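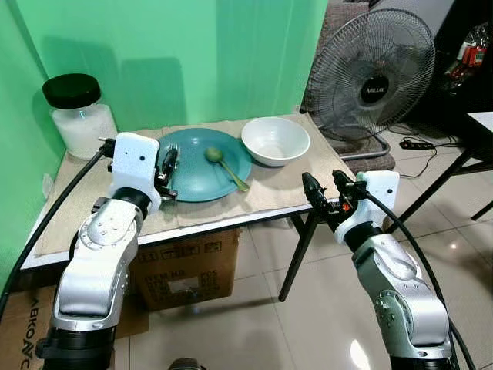 What does Piltel do?

Piltel tests and certifies the water quality of private supplies: boreholes, wells, springs and the small distribution networks attached to them. The laboratory also carries out risk assessments and issues written reports to owners, tenants and letting agents.

About the company

The company was set up by Iresha Akanda, an analytical chemist, in two rented rooms above the Halonen building. It moved to its present premises on the Trornerard estate once the second ion chromatograph was ordered, as the old floor would not take the load. Dr Akanda remains technical director and signs off all reports containing a failed parameter.

We hold 307 supplies on routine contract. Most serve a single house or a farm with one or two cottages. The largest is the Sketness network, which draws from 2 boreholes and feeds 138 properties through a mix of ductile iron and polyethylene main. Sketness is sampled at the borehead, at the treatment outlet and at consumers' taps chosen in rotation.

Scope of testing

Microbiology covers E. coli, total coliforms, enterococci and colony counts at 22 and 37 degrees. Chemistry covers pH, conductivity, turbidity, colour, ammonium, nitrate, nitrite, fluoride, iron, manganese, lead, copper, arsenic and sodium. Pesticides and radon are sent to a partner laboratory and are reported on a separate sheet. Taste and odour are assessed on request.

Lead samples are first draw unless the client asks otherwise. A flushed sample from the same tap can be added to the order and helps to tell a plumbing fault from a source problem.

Sampling and transport

Our own samplers collect the great majority of samples. Bottles for microbiology contain sodium thiosulphate and must not be rinsed. Samples travel in the dark in cooled boxes and must reach the laboratory by 4.30 pm on the day they are taken. A box arriving later is logged, but its microbiology bottles are rejected and a repeat visit is arranged.

Last year the laboratory reported 1590 samples. Repeat visits are counted as new samples in that figure — older reports on this site counted them with the original.

Reporting

Chemistry results are normally issued within eight working days. A positive E. coli result is telephoned to the client as soon as the plate is read and confirmed in writing afterwards. Results are given with the limit, the method reference and the uncertainty of measurement. Copies are kept for six years.

Contract prices are reviewed each March. Existing clients receive the new schedule with their next report.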